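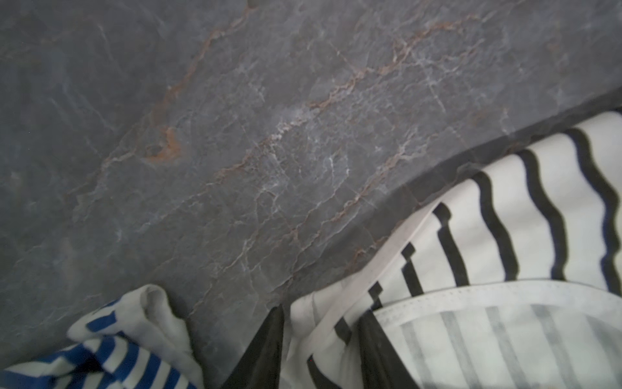

The Ingate Needlework Guild is pleased to share the arrangements for this year's community stitch-along. Details follow in this thread. Members who have already registered do not need to do so again.

The design is a band sampler titled Van der Linden, charted by Mirjam Hendriks from a family piece in her keeping. It is worked in cross stitch and backstitch, with one optional band of drawn thread work near the foot.

The finished design measures 135 stitches wide by 102 high. On 32-count linen worked over two threads, please allow a margin of at least three inches on every side for framing.

Those who prefer Aida may use 16-count and will obtain the same finished size. The drawn thread band is not suitable for Aida. A plain cross stitch band of equal height is printed on page 2 of the chart for those stitchers.

The chart will be released in four parts, on the first Tuesday of each month, beginning in July. Each part will be sent by email at 9 a.m. Please check your junk folder before writing to the office.

The palette calls for nine shades of Terel stranded cotton. A conversion to Truvitz silks is included with Part One. Conversions to other ranges are welcome, and members may post their own in the stitch-along group for the benefit of others.

Stitchers using the dark red are asked to test it on a scrap of their fabric before beginning. Rinse the scrap in cold water and leave it to dry on white cotton. Any thread that leaves color behind should be set aside.

Part One contains the outer border and the alphabet. The border must meet at the lower right corner, and the Guild recommends counting the full top edge twice before turning down the side.

An error was found in the early proof of the alphabet – the letter Q was one stitch too narrow. This has been corrected. If your copy is marked "proof" in the footer, please discard it and request the current version.

Progress pictures are encouraged. We ask that members do not post images in which the chart symbols can be read. The design remains the property of Ms. Hendriks and may not be copied or resold.

Last year's stitch-along drew 3,207 registrations, and replies from the office were slower than we would have liked. Two additional members of staff will answer questions during release weeks.

Registration remains open until Part Two is issued. Late entrants will receive both parts together. Questions about fabric may be left as a reply to this post.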